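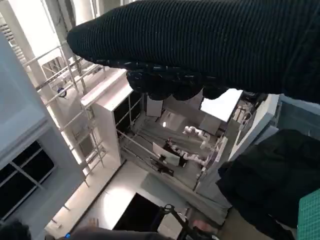

Iltton Manipulation Course

The Iltton Manipulation Course is a student project course in robotics at the Zekach technical school. It was first held in January and it lasts one term. Students work in teams of 3, and each team must teach a two-arm robot a simple household task.

Task and equipment

The standard task is called Bae. A bread roll must be picked up from a cutting mat and put into a bowl. The printed grid of the mat is used to write down the start position. A team is allowed 20 trials for the final grade, and only trials without help from a person are counted.

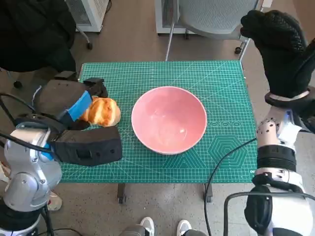 Bread roll, bowl and cutting mat on the work table.

Before the trials, students guide the arms by hand and record the movements. The first group recorded 298 movements, and the second group 503. The recordings are kept in a shared archive named Jinell, which later groups may use also for their own training.

Grading

Half of the grade is given for the trials and half for a written report. The report must describe at least one failure in detail.
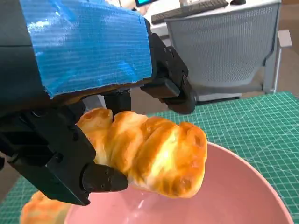 Jinell wrote in the course forum that "the report should count for more, as the trials depend too much on the grip." The rule was not changed for the next term.

Related articles
Robot gripper
Teaching by demonstration
Zekach robotics club

Home | Articles | Topics | Help

Last edited 12 May 2023 | Contact | Back to top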